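How to size and take off disposable gloves without making a mess of it

I buy the gloves for our little repair bench, and for the longest time I just ordered mediums and hoped for the best. Then we had a stretch where every second pair split at the thumb, and I finally sat down with a tape measure. It takes two minutes and I wish I'd done it years ago!
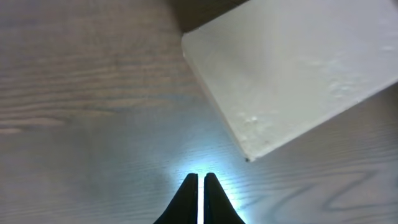 Gurnovik, May

OK, so first, measure your hand. Use the one you write with. Wrap a soft tape around your palm just below the knuckles, leave the thumb out, and read the number without pulling tight. Then go to the chart on the box you plan to buy (not the one on the box you already have – sizes wander quite a bit between makers). I'm a medium in Kallell nitriles and a large in the Zuda ones, same hand, same day.

If you land between two sizes, go up for long jobs and down for fiddly ones. A glove that's too small makes your hand tired and tears near the thumb. One that's too big bunches up at the fingertips, and good luck picking up a tiny screw with that.

Putting them on

Take off your rings and trim any sharp nails. Wash your hands and dry them all the way, between the fingers too. Damp skin grabs the glove and you end up yanking on the cuff, which is how most of mine used to rip. Hold the cuff open with your other hand, slide in your fingers first, then the thumb, and ease the cuff down over your wrist. If you wear long sleeves, decide now whether the cuff goes over or under. I go over.

Check each glove once it's on. Spread your fingers, look at the tips, and toss it if you see a thin spot or a pinhole. 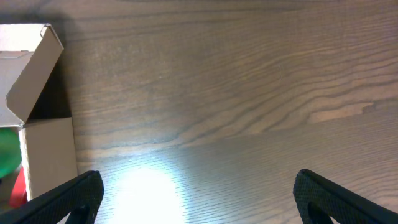 Taking them off is where people get sloppy, me included. Pinch the outside of one glove near the wrist, without touching your skin, and peel it down so it comes off inside out. Ball it up in the hand that's still gloved. Now slip a bare finger under the cuff of the second glove, from the inside, and peel that one down over the first. You end up with one little bundle, dirty sides in. Drop it in the trash and wash your hands.

Please don't reuse them. I know, I know, they look fine. They're stretched out by then and they won't protect you the way a fresh pair does.

How many to order

Write down how many pairs you go through in a normal week and do the math from there. We were using more than 390 gloves a month once I counted properly, which was a bit of a shock. I keep a spare box of each size on the shelf and reorder when I open it. Store them somewhere cool, away from sunlight and heaters, and use up the oldest box first.

One more thing on materials: if anyone at your bench reacts to latex, switch everybody to nitrile and be done with it. We moved to Mersha powder-free and I haven't had to wipe white dust off a circuit board again. They cost a little more per box, but I'm tearing fewer of them, so I'm fine with that.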